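Search this site Enter keyword Go

Small things in the bedroom: how I sort them in one evening

Last updated: July

In every bedroom of our family there is one surface which collects everything. In our home it is the red table. It has clipped corners and a shiny top, and whoever comes in puts there what they have in the hand. After two weeks I can find a snack on it, a hair thing, a box from the pharmacy or from the post, and pieces of soft stuff that I do not recognize anymore. I tried many methods and this is the one I stayed with.

Before you begin

Take three containers. I use two shallow trays from Boersma (18 cm wide, they fit in my drawer) and one paper bag. Do not buy special organizers before you sort. I did this once and the dividers were all too narrow, so now they hold seeds in the shed.

Choose a time when you have good light. For me it is after 4 p.m., when the sun does not come directly on the table. On a glossy top the reflection is tiring for the eyes and you miss dark little things.

The steps

1. Spread everything flat. Nothing should lie on top of another thing. If the table is too small, use the bed also, but put a light sheet first.

2. Take out the food. Bars and anything in a wrapper go to the kitchen the same evening. Read the date. An opened one goes in the bin, even if half is left.

3. Put soft things together: cloth, fluffy pieces, little balls of fuzz, everything with ruffles or loops. Shake each one outside the window. Black fabric I keep separate from white, because the lint travels.

4. Make a row of the hard things, by size, the smallest in front. Little blocks and boxes look alike when they are mixed, and in a row you see quickly which ones are doubles.

5. Look for the barcode on every box before you throw it. If you may want to return the item, cut out the label and keep it in an envelope. I write the month on the envelope with a pencil.

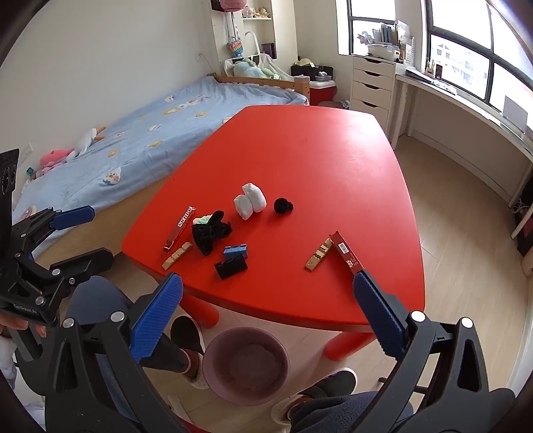 6. Wipe the table. For a glossy surface I use a damp cloth and one drop of Prulora soap, then a dry cloth right after. Without the dry cloth there will be stripes. Do also the curved sides, the dust stays there.

How to keep it this way

One tray may stay on the table, only one. When it is full, it is time to sort again - not to get a bigger tray. I also put a small bin next to the bed, and this helped more than the trays.

Related tips
Lint on black clothes: what works
Folding small towels in a narrow drawer
Zidesel hooks on a painted door
50 uses for an empty shoe box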